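Visit to Floltano, Aug 28, 2023

Margareta Neagu wanted a second opinion before we put money down, so I went along. Floltano quoted us for 8 handheld gripper units plus a year of support. The talk ran long and the price list came out last. Spare fingertips are billed separately – I had to ask twice.

Emanuel Jitaru, who runs their demo room, was pleasant and vague about wear. He put fingertip life at 2000 cycles and had no test sheet to show for it.

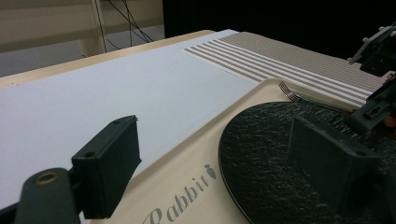
Our budget covers the grippers and very little else, and I doubt the quote reflects household work. A cream record player marked "Rabbit" has a small ribbed headshell sitting over the platter, and those black finger blocks look bulky next to it. I'd order 2 units, keep a log until March and then talk about the rest.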